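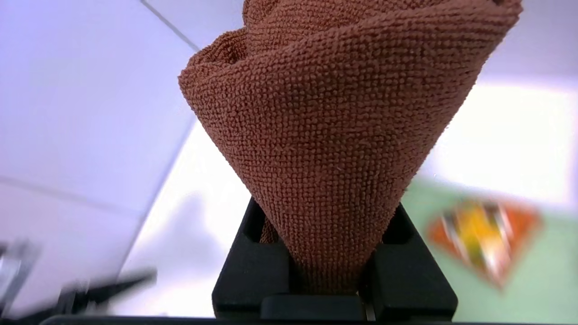 Gripper holding a brown microfiber towel, Hostton site.

To: Flangate members list
From: Irja Leinonen
Date: February 14, 2025
Subject: Re: Questions ahead of the Hostton open day

Dear members,

Thank you for the questions received after the first notice. The message below covers most of them, and I will answer it point by point for the benefit of the whole list.

> Our group from Boler would like to attend the towel
> handling demonstration. May we know how long it lasts,
> whether visitors may bring their own cloths, and
> whether the talk on grippers will be repeated?
> We also ask if the side room is open to guests.

The demonstration lasts 6 minutes and is given on request during visiting hours. It is shown at a white table, with the wrist camera view on a screen beside it. Guests are asked to remain behind the floor line while the arms are moving and to follow the directions of the host on duty.

Visitors may bring a cloth of their own, provided it is clean, dry and free of buttons or zippers. Please hand it to the host before the session begins. Terry and microfiber are both accepted. Very thin fabrics will be declined.

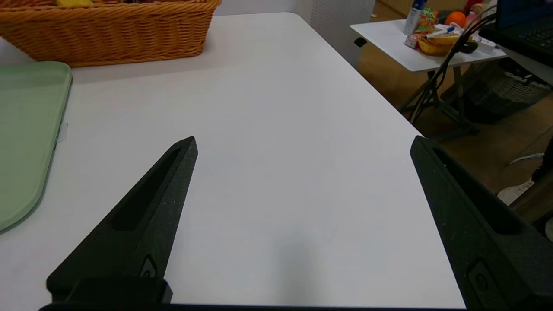
The talk on grippers will be given twice, in the Kiiskinen room on the ground floor. Seating is limited to 162 at each talk, and members who have registered will be admitted first. The side room is reserved for staff.

Registration is open to all 783 members of the list. Printed programs have been ordered in a quantity of 600, and groups are therefore requested to share copies where possible. A second open day is planned for June. Its program will be sent to this list once the rooms are confirmed.

Groups that have not yet given the number of their guests should do so by reply to me directly and not to the full list.

Respectfully,

Irja Leinonen
Visitor Program, Hostton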